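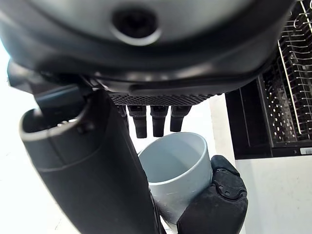
A robotic hand above a cup.

The Savings Account as Museum Piece
2018-03-28

My bank in Itdale has written to tell me it values my loyalty. It values it, by my reading of the statement, at 2 dollars and change a year, before tax.

I opened the account with $1,096. After years of patience and one lost passbook, it stands at $1,129. A can of coffee has done better. I put this to the branch, where a polite young man offered me a Premium Saver, which pays a little more provided I never touch the money, never move to Zitley and read 24 pages of terms.

We are told every July, when the regional figures come out, that households here don't save enough. Then everyone looks sad on the radio. I would look sad too, if I were borrowing from people like me for next to nothing and lending it back to them on a credit card.

Small savers aren't foolish. They can see what the mattress pays and what the bank pays, and the gap is narrow – the mattress at least has no monthly fee. If banks want deposits, they could try the old trick of paying for them. I'd settle for a rate I can read without my glasses.

Branwen Nicholas

Recent opinion
Gronow's toll road, paid for twice
Who is buying Flusico shares?
Zitley rents and the people who set them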